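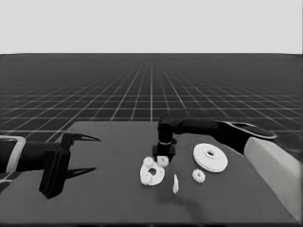 Hajar Metwally wanted to know why the backup had stopped at four in the morning, and she wanted to know before the Hulleck people woke up. She said this over the phone, twice, with the kettle going behind her.

I told her I was looking at it. I had the log open on one screen and the rack map on the other. The array was a Kakton, a six-bay unit that sat at the bottom of rack 2 and had never given me any trouble. Its job was to take a copy of everything Hulleck owned, every night, and keep it. Drawings, payroll, mail, the scanned contracts from before anyone thought to name files properly.

The log said the job had copied 2,518 folders and then paused. It did not say failed. It said paused, waiting for operator.

"I'm the operator," I said.

"Then it's waiting for you," Hajar said, and hung up.

I put my coat on over my sweater and went down to the server room. It was May but the room was kept cold all year. The Kakton had a row of lights along the front, one for each bay, and all of them were green. Under the lights was a small display where you could scroll through the settings with two buttons. I pressed one. The display woke up and said CONFIRM DELETE?

I had not asked it to delete anything.
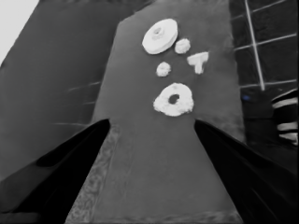 Far end of the table.

I went back upstairs and pulled the job history. The next folder in line was called Ouali. It was on the old file server and it was on the backup, but someone had removed it from the file server at 3:52, so the Kakton had been told to remove its copy too. That was how we had set it up. If a folder went away on one side, it went away on the other after a day. This one had skipped the day. Somebody had changed the setting to zero, and the only thing left between the folder and nothing was a confirmation prompt that I had turned on when I was new and nervous and had forgotten to turn off.

The account that made the change was mine.

I checked the time again. At 3:52 I had been asleep in my apartment with my badge in a bowl by the door. I wrote that down on a pad, which was silly, but I wanted it on paper.

Then I opened the folder. It held 400 files, all of them letters, all from a supplier named Ouali to Hulleck's purchasing office. I read the first few. They were polite. They asked when payment would come. The later ones were shorter and still polite. The last one had no greeting and gave the name of a lawyer.

I copied the folder to a spare drive. The bar moved slowly because the files were small and the drive was old. While it ran I changed my password, and after that I shut off remote login for everyone in the building, myself included. I called Hajar back.

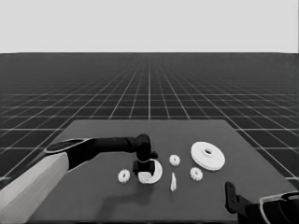

Hajar asked whether I had pressed yes or no, and I said I hadn't pressed anything.

"Good," she said. "Don't. Leave the prompt up. Is there a copy?"

"There's one running now."

"Where's it going?"

"A drive on my desk."

She was quiet for a bit. I heard her pour the water. Then she asked who else had my password, and I said no one did, and she asked me again in the same voice. I thought about it this time. Back in the winter, when we moved Hulleck's mail over, a man from Jorna had sat beside me for an afternoon to help with the migration. He had been friendly. I had typed the password in front of him all day long.

"Someone from Jorna might," I said.

"Jorna does Hulleck's books," Hajar said.

I hadn't known that. I wrote it on the pad under the other thing.

The copy finished at twenty past five. I unplugged the drive and it was warm. I labeled it with tape, signed the tape, and put it in the inside pocket of my coat.
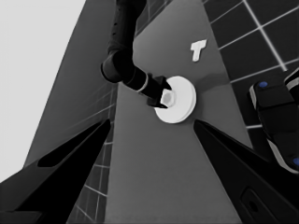
Six O'Clock

Hajar came in through the loading door with her hair wet and a thermos under her arm. She didn't take her coat off either. We went down to the cold room together and stood in front of rack 2.

The display had gone dark to save power. She pressed the button and the question came back up.

"It would have waited all week," she said.

"It doesn't time out."

She took a picture of it with her phone, then another with the clock on the wall in it. Upstairs, the desk phone started to ring. The first of the Hulleck people was awake. I gave her the drive and went up to answer it.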